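Sorting loose cables into baskets - by color or by device?

Posted in Home & Garage > Storage and Organizing
07/11/2019
4 replies hidden, 2 shown

wandier_k
OK so. Cables. I have a drawer of them, plus a bag, plus whatever lives behind the printer. Finally bought plastic baskets, the kind with holes in the sides, and started sorting over the weekend. Problem is I can't decide on a system. By color? By what they plug into? By thickness? Everything tangles the second I let go of it, and the skinny ones poke out thru the holes.

Also is it dumb to use baskets at all, should I just get a box with a lid. Not looking to spend much, 25 bucks tops. Need to find a charger without dumping the whole lot on the floor.

Saron Weldu
Baskets are fine. I've done it this way since we moved. Don't sort by color - you'll have a black charger and a black speaker wire in the same basket and be right back where you started. Sort by thickness first, then by job. Thin white stuff in one, blue stuff in another, odds and ends in the third.
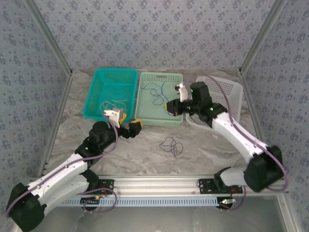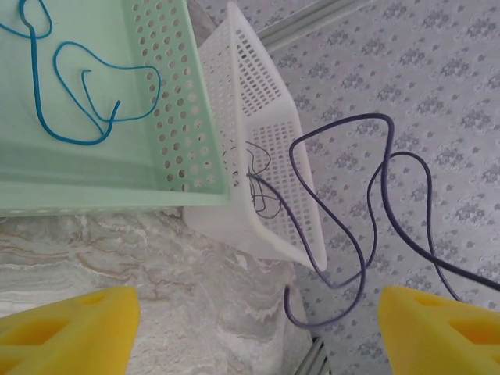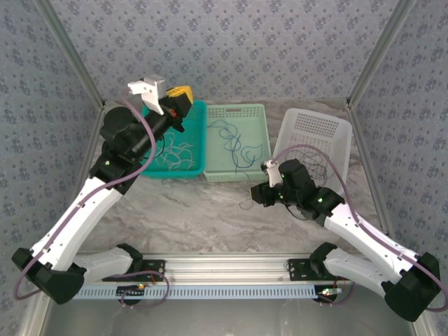 What I'd do, in order

Dump everything out. Yes all of it. Table, not carpet.

Pull out anything with a cracked jacket or a bent plug and get rid of it. Most towns take old cords with electronics recycling, check before you trash them.

Coil each one over your hand, loose. Don't wrap it tight around your elbow, that kinks it. Follow the way it already wants to curl. If it fights you flip every other loop under.

Tie it. Velcro strips, twist ties, a bread bag tie, whatever. This is the step I skipped the first time and I had to redo the whole thing in October. A basket of untied coils is just a tangle with a nicer home.

Long cords go in the bottom, short on top. Fat power cords get their own basket if you have enough of them.

For the ones that poke thru the holes - line the basket with a piece of cardboard or a paper bag, just the bottom and a bit up the sides. Or get one with smaller slots for the thin wires and keep the round hole kind for thick cords.

Label the front. Masking tape and a marker, it doesnt have to be pretty. I write "phone", "tv", "no idea". The no idea one gets looked at 2 times a year and if I still have no idea it goes.

And no on the lid. I had lidded boxes before, Ullis brand I think, and stuff just piled up on top of them. Open baskets on a shelf you can grab with one hand. Three of them shouldn't eat your whole 25.

teshome_fixit
disagree on thickness, sort by device. If its for the camera it goes with the camera. Gallon zip bag for each one, write on the bag, then bags stand up in the basket like files. Bags dont tangle with eachother.

Agree about tying them tho. And dont leave a cord hanging over the side of the basket, it'll catch on something and the whole coil comes with it.

wandier_k
Thanks both. Going with Saron's way for the everyday stuff and zip bags for camera + game console. Had velcro strips in the junk drawer the entire time, of course. Will look for something with smaller slots for the thin ones.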